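Last updated Jan 3, 2025

# How to clean a low-pile carpet in a workroom by yourself

I take care of the floors in a small shared building in Busavness. We have 496 square feet of low-pile carpet on the ground floor, and for a long time we paid a company to clean it. Now I do it myself in August, when the weather is warm and the windows can stay open all night. Below is the method I use. It is written for short, dense carpet of the office type, with synthetic fibers. If you have wool, please stop here and ask a person who knows wool, as some of these products are too strong for it.

## What you need

- A vacuum cleaner with a turning brush, and a narrow nozzle for the edges
- Carpet pre-spray (I use Mandagi, the low-foam one)
- A pump sprayer, the garden kind, never used for weed killer
- A carpet brush with medium bristles
- An extraction machine, bought or rented
- White cotton towels, at least six
- White vinegar
- Two fans
- A plastic scraper or an old spoon

The towels must be white. I once used a red one, and the pink mark is still there under the coat rack.

I rent the extraction machine from Trornano for 44 dollars a day. It comes with one floor tool and one hand tool. Ask to see the hose before you pay, and check that the small rubber ring is still in the connector. Mine was missing one year and I lost half the morning.

## Step 1. Test the color

Choose a corner behind a door or under a cabinet. Mix a little pre-spray as the label says, wet a spot as big as your hand, and wait ten minutes. Press a white towel on it with your full weight. If the towel shows color from the carpet, do not continue with this product. A small gray stain on the towel is only dirt.

With striped carpet I do the test on the darkest stripe and on the lightest one. They are dyed in different ways sometimes, and the dark one can be fine in the same place where the light one gets a yellow shade.

## Step 2. Vacuum much longer than you want to

Most of the dirt in a carpet is dry, and it comes out much easier while it is dry. Move the furniture you can move. Then vacuum slowly in one direction, and again across it. On the path between the door and the desks I go four times.

If your carpet has stripes, make the last pass along the stripes. The pile will lie the same way everywhere and it is easier to see the spots that are left.

Do the edges with the narrow nozzle. Take off any hard crumbs with the spoon. Chewing gum should be cooled first with ice in a plastic bag, then broken and lifted from the outside to the middle.

## Step 3. Treat the spots first

Go on your knees for this part. I treat each spot alone before I spray the whole floor.

**Coffee and tea.** One part white vinegar, two parts water. Pour a spoon of it on the spot, wait five minutes, press with a towel. Repeat until the towel stays clean.

**Grease from shoes or wheels.** A little dish soap on a damp cloth, very little. Work from the outside to the middle. After it, rinse with plain water two times, or the soap will stay and catch new dirt.

**Ink.** Rubbing alcohol on a towel, never directly on the carpet. It can go down to the backing and loosen the glue. Open a window.

**Unknown.** Begin with plain cold water. You will be surprised how often this is enough.

Do not rub any of them. Rubbing opens the ends of the fibers, and the place will look dull also when it is clean.

## Step 4. Pre-spray and brush

Mix the pre-spray in the pump sprayer with warm water, not hot. Begin at the wall farthest from the door. Spray an area you can reach well, then brush it lightly, first across and then along. Leave it for ten minutes but do not let it dry - on a warm day I make the areas smaller.

## Step 5. Extract

Fill the machine with clean warm water and nothing else. Many people put shampoo in the tank too, and then wonder why the carpet feels sticky in the next week.

Pull the tool toward you slowly with the water on. Then make the same pull with the water off. Then one more time, dry. The dry pulls are boring, but they decide if your carpet will be ready next morning or will smell like a wet dog. Overlap every line a little.

Change the dirty water before the tank is full. On our floor I change it nearly every 15 minutes at the beginning, and less at the end.

## Step 6. Drying

Put the fans low, so that they blow along the floor and not up in the air. Keep the doors between the rooms open. Walk only with clean socks if you must walk.

Furniture with metal feet should not come back before everything is dry. Rust marks are very hard to remove. If you cannot wait, cut squares of kitchen foil and put one under each foot.

## Step 7. The next day

Vacuum once more, along the stripes. Some spots come back when the carpet dries, as the liquid rises up from the backing. Wet them again a little, lay a folded towel on top, put something heavy on it and leave it overnight. Two of my worst coffee marks went away only this way.

If single tiles or pieces are too damaged, replace them. Wurkent still sells our pattern, and I keep one box in the cellar. Look for the arrow on the back of each piece, and let all the arrows point the same way, or the stripes will not meet.

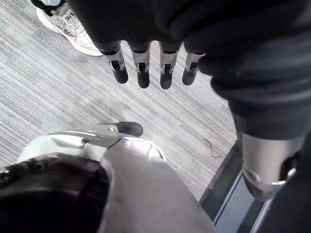 How often should a low-pile carpet in a workroom be wet cleaned?

Once a year is enough for a room with normal foot traffic, if you vacuum it two or three times each week. Near an outside door it can need a second cleaning in the spring.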